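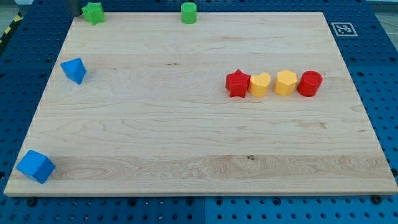
Edik: block-pushing recordings, with recovery

Edik is a small set of tabletop recordings made for Esdale, our method for getting a pushing policy out of trouble it got itself into. Eight plastic blocks, one wooden board, one arm, and a written instruction such as "put the red star next to the yellow heart".

What's in it

400 episodes over 16 instructions. Each comes with the overhead-ish colour video, arm positions and the instruction as typed, spelling mistakes included. The blocks are two each of red, yellow, green and blue, and the two of a colour never share a shape. "Push the yellow one" is therefore a bad instruction. We kept four of those.

The method, briefly

Esdale watches its own predicted block positions. When they drift from what the camera reports, it backs off and plans again from wherever things have ended up. The baseline, Blöndal, carries on pushing with great confidence.

Results

On 14 held-out layouts per instruction, Esdale beat Blöndal on most row-building tasks and lost on corner tasks, where backing off wastes time. Stars remain awkward – they turn when pushed on a point, and we have no fix.

Known problems

Episodes recorded on the Tuesday have the clock running four seconds fast.
Block positions near the far edge are less reliable.
The loader still says Markari in places. That was the old name.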